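Woltard pump bottle, orange
Sold by Okent Kitchen and Sink

A refillable pump bottle for washing-up liquid or hand soap. It holds 300 ml and comes empty, with the pump fitted. The collar unscrews for filling.

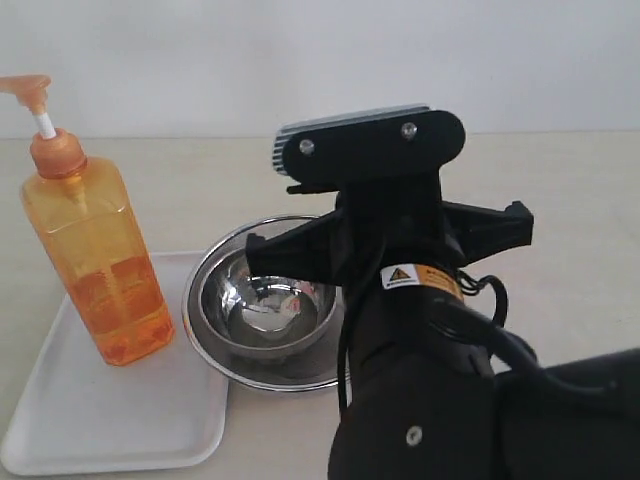 Refilling is best done before the bottle runs dry, as the pump starts to draw air when the tube is left uncovered. The plastic is translucent, so the level can be read without opening it - the darker orange in the lower part is the liquid. A shallow tray with a raised lip will catch drips from the nozzle. Trays are sold separately, in the Leblanc range.

Care: rinse the pump through with warm water between refills. Wash by hand at up to 40 degrees.
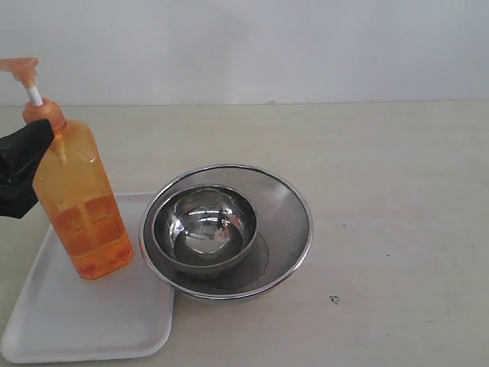

Can I use it for thick hand cream?
Thin liquids only, please. Cream will clog the tube, and we don't replace pumps blocked in this way.

Spare pumps come in packs of 2 and fit the Hiltia bottle as well. For trade orders, write to Eimear Tierney at the shop.
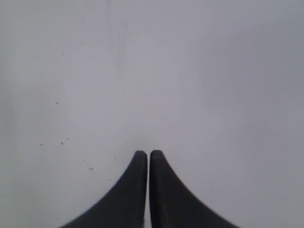
Delivery and returns
Orders placed before noon leave the same day. Unused bottles can be sent back within 40 days.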